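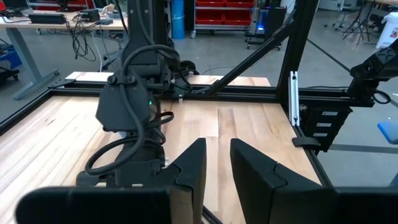 オイル仕上げの「18時間で完全硬化」は信じてよいか。

缶に書いてある条件が分からないうちは、信じないほうがよい。触ってべたつかない状態と、中まで硬化した状態は別のものだからだ。

19/8/27 Wastadham工房

Vevumanceの新しい木部用オイルを試した。缶の裏には「18時間で完全硬化、水にも強い」とあるが、温度も湿度も塗布量も載っていない。Šimkoの店で聞いたら「夏ならそのくらい」という返事だった。夏の何度なのか。

## 試験片

- メープルの端材。前回の棚で余ったもの。木口は養生せず、そのまま
- 研磨は #240 で止め。#320 まで上げた分は吸い込みが悪そうなので別にした
- 比較用に手持ちの Brastetti(開封済み、4月に買った缶)
- 無塗装のものも残す

Brastetti の缶は空気に触れて古くなっている可能性があり、比較としては公平でない。新品を買えばよいのだが、この試験にそこまで出す気はない。結果を読む人はそのつもりで。

## 塗布

室内の湿度は55%。ウエスで塗り、15分置いて拭き取り、というのが缶の指示。置いている間に電話が入り、Vevumance の2枚目は40分近く放置してしまった。表面が引っ張られる感じになって拭き取りにくかった。この1枚は硬化の判定からは外すが、捨てずに裏に×印をつけてある。

Jiahui Jiang は筆で置いてからウエスで伸ばすほうがムラが出ないと言う。隅や溝のある部材ならその通りかもしれないが、平らな板で差が出るとは思えない。前に彼女が見せてくれた板は確かにきれいだったが、あれは下地が良かったのだと思う。次回、同じ板を半分ずつ塗って確かめる。筆を使うなら絵具用と塗装用は分けること。オイルを吸った穂先で水性絵具を使うとはじく。
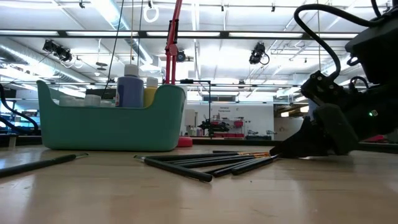 ## 硬化の判定

18時間経過時点のメモ。

指触では Vevumance、Brastetti ともべたつきなし。ここで「乾いた」と書けば宣伝文句どおりになるのだが、白い布で強くこすると Vevumance のほうは薄く黄色がついた。Brastetti にもついた。ほとんど同じ濃さに見える。匂いは両方残っている。鼻での判定は当てにならないので参考程度。

水滴を落として蓋をかぶせ、しばらく置いた。Vevumance は輪じみがうっすら、Brastetti はもう少しはっきり。無塗装は当然しみた。差はあるが、上に書いたとおり Brastetti は古い缶なので、この差を製品の差とは読まない。

Vlastimil Tóth は「客は二日目から使うんだから、二日目に輪じみが目立たなければ合格」という意見。商売としては分かる。ただ「完全硬化」と書いてある以上、布に色がつくのはおかしいだろう。言葉の定義がメーカーごとに違うのなら、せめてどこまでを硬化と呼ぶのか書いてほしい。

もう一つ気になるのは重ね塗りの指示。一回目の後「軽く研磨して二回目」とあるが、番手が書いていない。まだ柔らかい塗膜に紙やすりをかければ目詰まりするだけで、実際 #400 はすぐ白く詰まった。翌日に回した片では詰まらなかった。

## 保留

- メーカーに問い合わせ中(硬化条件と膜厚)。返事なし
- 一週間後にもう一度、布と水滴。同じ板の反対側で
- Jiahui の筆塗りとの比較。板は柾目でそろえる
- 今の注文の天板には使わない。いつものオイルで進める
- 使ったウエスは水に浸けて金属缶へ。昨日、作業台の下に丸めたのが一枚残っていた。発熱するので誰であれやめてほしい
- Vevumance の缶の蓋が固い。内側の縁にオイルが溜まる形なので、閉める前に拭く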